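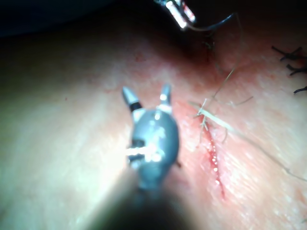

A reader wrote in to say I was mad to leave the hospital car park till last, and that the Clenport park and ride would have saved me the lot.

3 min read

Fair enough. Didn't know it existed. Went in for my gallbladder in July, told to be there for seven in the morning, so of course I drove round for ages and ended up on the top level with a bag that weighed a ton.

Things I packed - three books, slippers, a jumper, charger with a lead far too short. Things I used - the slippers. Next time a long lead and one book, and loose clothes for going home becuase jeans are a terrible idea.

Ward was noisy. Toast was lovely. Bed by the window, view of the Zesow warehouse and its bins.

Home the same night. Slept on the sofa till Sunday, propped up on every cushion we own. Peppermint tea helps with the wind, walking helps more - 255 steps to the postbox and back, first go, then a lie down.

Parking came to 98 quid in the end with the fine. I'm apealing it. Form's half done on the kitchen table.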